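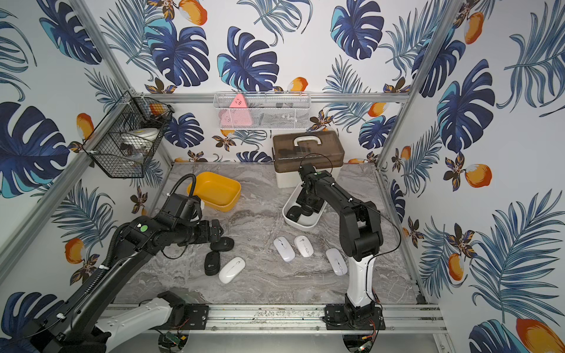 Navy and teal monstera on white, with palm fronds and a bit of fruit.

Sunday, after tea

Well, I have paste in my hair and I can't lift my right arm above the shoulder, so you can guess what I did today. The hallway has wallpaper! Not the whole hallway (we'll get to that) but the long wall from the front door down to the bathroom is done and I keep getting up to look at it with my cup of tea like a goose.

I'd been going back and forth on leaves since winter. Mum had a jungle paper in the sunroom when we were kids, big dark green things that used to scare me a bit at night, and I swore I'd never have one. And then of course that's exactly what I wanted. I very nearly went for something with monstera and little flowers on white, then got cold feet because the hallway is narrow and I thought I'd feel like I was walking through a salad. In the end I got the one called Skultorier, which sounds like a skin complaint but is a soft grey-blue fern, quite small, and you don't notice it's ferns until you're close up.

Bought it at Plillel, out past the tip at Prultden. I love that shop, it smells of cardboard and somebody's lunch and they let you take the sample books home over the weekend if you leave your licence number. I'd set myself a limit of 500 dollars for the whole job and came out having spent 600, and I'm blaming the brush. There is a proper smoothing brush with a wooden back and it cost a silly amount and I'd buy it again tomorrow. The rest was rolls, a bucket, a plumb line and a tub of Hordiienko paste that the bloke on the counter talked me into. He had a whole speech about it. I said yes mostly to get back to the car before the frozen peas went.

Quyên Đàm came over at eight this morning in her painting overalls with a thermos and a spirit level, and thank goodness she did. I'd have started in the corner. She made me start from a line she drew down the wall in pencil, and when we held the first drop against the corner afterwards you could see the corner leans like a drunk. All these years I've been living with a crooked corner and thinking the hat stand was the problem.

First drop went on beautifully. Second one, I got the pattern upside down. In my defence ferns are ferns, but Quyên spotted it from the kitchen and she was right, they were all growing down. We peeled it off quick smart and saved it, a bit stretched at the bottom but it's behind the hat stand now so who cares. Third one I trod on. After that we found a rhythm, her pasting and folding on the trestle out on the verandah, me up the ladder, and the cricket going on the radio. We had a wasp come in at one point and there was some shrieking.

The light switch took longer than the rest of the wall put together. You turn the power off at the board, loosen the plate, cut an X and tuck it in behind, which sounds so easy, and then you're standing there in a dark hallway with a phone in your teeth as a torch. I cut the X too big. There's a little sliver of old wall showing at the top left and I'm going to dab it with some of Jess's watercolours when she's not looking.

It was 37 by lunchtime, so the paste was going off on the trestle before I could get it through the door. Quyên started wetting the backs with a spray bottle and then wetting me, and we had to stop and lie on the lino for a while eating watermelon. December is a stupid month to wallpaper. I knew that when I started! But the cousins are coming for Christmas and I couldn't face another year of that mustard paint with the bike handlebar scrapes down it.

Bram Nijs from over the road wandered across around two to see what the noise was. He stood there with his hands behind his back for a good long while and then said his mother had papered a whole house in Ghent by herself and never used a ladder, she used a door laid across two chairs. Then he trimmed the bit over the bathroom door for us, freehand, with his own knife, straight as anything. I gave him half a fruit cake. He was back within the hour with the plate washed and a bag of apricots, so now I have to do something with apricots.

We ran out of puff at four and there's the short wall still to go, plus the fiddly bit around the meter box. I've got one and a half rolls left and Quyên reckons that'll do it if I don't wreck any more. I've put the leftover paste in the laundry with cling wrap over the bucket. There's a bubble at eye level near the linen cupboard that I've been pressing with my thumb every time I walk past, and Quyên says leave it alone, it'll dry flat, and I've just been out there and pressed it again.

Gave her 20 dollars for the bakery run and she tried to slip me the change in the biscuit tin. Found it just now when I went for a gingernut.

Must ring Mum tomorrow and ask if there's any of the jungle paper left in her shed. Only to look at. Also: stepladder back to Dave, bins out, apricots, new blade for the knife.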